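Istenholm opens overnight cross-dock at Macapagal Road, first trailers in from Friday

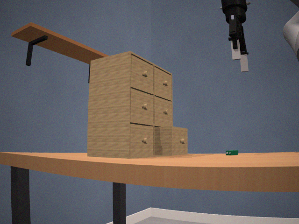

For immediate release

Istenholm, the pallet and parcel haulier, is opening a night-time cross-dock at its Macapagal Road depot. Doors open Friday, 7pm. Existing customers get first call on slots, new accounts from August.

Short version for those in a rush: goods come in on one side in the evening, get sorted on the floor, go out the other side before the morning traffic. No racking. No put-away. Nothing booked into storage unless the customer asks for it, and if they do ask it goes over to the main shed as now.

The depot has been a day-only operation up to this point. Trailers arriving after the evening cut-off sat in the yard until the early shift came on, then everyone wanted a door at once. Drivers queued. Customers rang. The company has heard plenty about it from both and says the new shift is the answer to most of those calls.

What changes

Inbound trailers will be taken at the north doors from 7pm. Mixed loads are broken down by delivery area, checked against the advance notice and moved straight to the outbound lanes on the south side. Full pallets going to a single address can be swapped door to door without touching the floor lanes at all.

Capacity is 800 pallets a night to begin with. The company is not planning to sell all of it in the opening weeks. Slots will be released in stages so the shift can find its feet, and customers with regular evening arrivals will be offered a fixed door time.

Late arrivals will still be accepted but go to the back of the line. Sorry, but the fixed times only work if they are fixed.

Labels and paperwork

Every pallet needs a readable label on two sides, short side and long side. Handwritten labels will be taken until August and then not. Advance notice has to reach the depot by 4pm on the day of arrival, with pallet count, delivery postcode and anything that can't be stacked marked as such. Loads that turn up without notice will be unloaded if there is room and charged at the unplanned rate, which is on the new tariff sheet.

The scanning and lane allocation runs on Amumex, the yard and dock system the company already uses in the daytime. Customers who book through the Amumex portal will see a new drop-down called Night Dock. Pick that, not Depot Day, or the booking goes to the wrong shift. Customers who book by email can carry on, just put NIGHT in the subject line.

Status messages go out at three points: trailer on door, load sorted, trailer away. Those who'd rather have one summary in the morning can switch the others off in thier account settings.

Jobs and shifts

The night operation has its own team. Most posts were filled from inside the company, from people on the day and twilight shifts who asked to move. There are still vacancies for counterbalance truck drivers and for one shift clerk. Training given on the dock system, truck licence needed before starting. Applications through the Istenholm website, the jobs page, scroll down past the driver vacancies.

Night rates apply from the start of the shift, and canteen hours have been extended to match.

Building works

Hendalico carried out the changes to the building. New dock levellers on the north side, new lighting over the lanes, floor repainted, and the old caged area taken out to make a clear run between the two sets of doors. Walkways are now fenced off from the truck routes with one crossing point in the middle. Anyone on foot uses the crossing, visitors included. High-vis and safety shoes as before, no exceptions made at the gatehouse.

The yard has a one-way system. In by the east gate, round the back of the building, out by the west. Drivers who know the site from before please note this is the other way round from the old layout. Signs are up. Speed limit in the yard is 5mph.

Neighbours

The nearest houses are on the far side of the railway line. Even so, reversing alarms on the depot's own vehicles have been changed to the softer white noise type, and engines must be off while on a door. Fridge units should run on the electric hook-up wherever one is free. Residents with a concern can ring the gatehouse at any hour, it is staffed all night now.

What it is for, and what it isn't

The service suits palletised goods with a delivery address already known: shop replenishment, furniture and flat-pack, building supplies, non-chilled groceries. It doesn't suit loose cartons in any volume, and those should stay on the daytime service where there is bench space to handle them. Chilled goods can pass through on the trailer-swap basis only. No hazardous goods at night for now. The company will look at this again once the shift has settled in, no promise of a date.

Returns will be handled too, in a small way. Empty pallets and roll cages can come back on the evening trailer and will be credited the next working day.

Prices

A per-pallet handling charge, plus a door charge per trailer. Customers on contract have been sent their own rates. Everyone else should ask for the tariff sheet. No joining fee, and no minimum volume until the end of August, after which a minimum of 7 pallets per arrival applies.

Daytime storage and collection rates are not affected. Daytime opening hours are not affected either, this has been asked a lot.

Open evening

Customers who want to see the floor before booking can come to a walk-round at Macapagal Road on Friday at 5pm, ahead of the first arrivals. Tea and sandwiches in the canteen. Please say if your coming so there is a pass at the gatehouse, and park in the front car park as the yard will be in use.

About Istenholm

Istenholm runs pallet haulage, storage and parcel collection from its depot on Macapagal Road. It employs 279 people across transport, warehouse and office.

Notes to editors

Site visits for press can be arranged after the first week of running. Not during it please. Requests to the press desk via the contact form on the Istenholm website, marked Press.

Ends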